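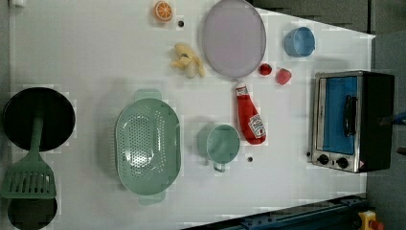
The toy kitchen table at Skornent, with the mint green mug and colander, two black pans and the toaster oven.

Skornent publishes results of its toy kitchen gripper comparison

2024-12-02

We've spent a good part of this year picking up toy fruit, and I'm very happy to say the results are out! Skornent today released the full write-up of its side-by-side gripper comparison, along with the task sheets, the scoring rules and the controller settings we used. It's all free to download, and we hope other small labs will grab it and tell us where they think we got things wrong.

Some background first. We're a small testing shop. People send us grippers, arms and controllers, and we try them out on ordinary jobs and write down what happens. Most of our customers have been in packing and light assembly, but since April we kept getting the same question from folks working on home and kitchen robots: which gripper should I buy if I don't know yet what it's going to pick up? We didn't have a good answer, so we set up a table and started working on one.

The comparison covers five grippers, all run on the same arm with the same camera position. Two of them come from Tavunero (the parallel jaw model and the newer one with soft pads), one is the three-finger Zariņš, and the other two are our own in-house designs, which we use as a baseline and don't sell. All five were driven through the Saltico controller, so that differences in timing and force control wouldn't muddy things too much. I say "too much" on purpose, and there's a section in the report on what the controller did and didn't even out.

We wrote 11 tasks. Some are plain pick and place, like moving the banana onto the oval plate or standing the light blue cup upright. Others are fussier: lifting the green slotted spatula off a pan, picking up the mug by its handle, getting hold of the ketchup bottle by the neck and then by the base. Each gripper got 200 attempts, split across the tasks, and an operator scored every attempt as a clean success, a messy success or a miss. A messy success means the object got where it was going but something else got shoved on the way (there were a lot of these around the colander).

So who won? It depends a lot on the shape of the thing, and I know that's an annoying answer. The soft-pad Tavunero did best on the small round fruit. It was also the most forgiving when the camera's position estimate was a little off, which matters more than I'd have guessed before we started. The parallel jaw model beat it on anything thin and flat. The plate and the pans were its strong suit, as long as it could get one finger over the rim, and it was the only gripper that never once dropped the spatula.

The Zariņš was the one I argued about most with the rest of the team. On the mug and the bottle it was lovely to watch, really steady, and it needed far fewer second tries. On the strawberry it struggled, mostly when the toy sat close to the edge of the plate and three fingers had to fit where two would do. If your objects are mug-sized and have some room around them, I'd put it at the top of the list. If they're crowded together, I'd think twice.

Our own two designs landed in the middle and at the bottom. The one at the bottom has fingertips that are too wide, and we've got a narrower set on the bench now.

A word on the colander, which was the hardest object of the lot. Its two tab handles are flat, and every gripper wanted to come at them from a slightly different angle. We ended up rewriting that task twice, and the report includes the version we settled on plus the scores from the earlier one. I'd ask anyone repeating the test to use the final version and to note which tab they went for, as our numbers for the two tabs don't match and we don't have a good explanation yet.

The toaster oven tasks are in a section of their own. Those are about pulling on the door handle and turning a knob, and we didn't think it was fair to fold them into the main ranking when two of the grippers were never meant for that kind of work. The short version is that turning the knobs went better than pulling the handle for every gripper we tried. Go easy on the force limit for the handle, too. We started too high and had to redo a whole afternoon of runs.

We also looked at setup time, because it's the part people forget to ask about when they call us. Swapping from one gripper to the next and getting back to a usable calibration took roughly 59 minutes on average over the whole project. The Tavunero pair was quickest since they share a mounting plate. The Saltico settings can be saved per gripper, and we've included our saved files in the download so you don't have to start from the defaults.

What's in the download:

The full report, with scores by gripper and by task
Task sheets with start positions and the wording the operators followed
Scoring rules, including how we handled messy successes
Saved controller settings for all five grippers
A shopping guide for the toys, with notes on size and on swaps that should be fine

Next up for us is a camera comparison on the same table. We'd like to see how much of the trouble with the smaller fruit comes from the gripper and how much comes from where the camera thinks the fruit is. We're still picking which cameras go in, and makers who'd like theirs considered are welcome to get in touch through the contact form on our site. Loaned units are returned after testing, and the scores get published either way.

About Skornent

Skornent tests grippers, arms, cameras and controllers on everyday handling jobs and publishes the results in plain language. We take on paid test work for manufacturers and integrators, and we run a few open comparisons of our own each year. Reporters who want the raw score sheets or a visit to the lab can reach us through the press page.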